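How to take gray marks off a matte white table top?

Ningsih Latuheru
Posted 30 August 2025 in Furniture care

Hello everybody. I bought a Sumholm table, second hand, for 75 dollars. The top is white and matte, not shiny. I use it for folding and packing small parcels. In the months since April it has collected gray marks from boxes and from the bottoms of cups. I tried dish soap and a soft cloth. The cup marks went away, the gray lines stayed. I am afraid to use something strong, as I have read that a matte surface can become shiny in one place and then it is always visible. What do you use?

57 people found this useful

Thaddeus Ruiz-Ortega

I had the same problem with a white desk. Use a melamine sponge, but wet it well and press very little. First test it on a place under the edge. Make long strokes over a bigger area and do not rub on one point. After this, wipe with clean water and dry with a cotton towel. If you leave the water to dry alone, you can get a film, and on white it looks like a new stain.

Look at the top from low, with the light from the side. From straight above, a white surface can look even when it still has marks.

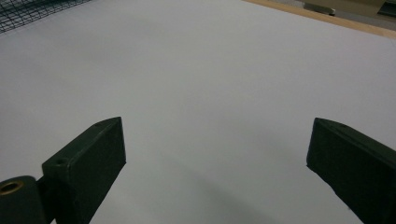 Bisht

Toothpaste! Works on everything.

Zokstead_home

Please be careful with toothpaste, it polishes the matte finish. For gray lines from cardboard I first try a normal white pencil eraser, dry. Then warm water with a few drops of soap. I also put a felt mat under the parcels now, and I clean much less than before.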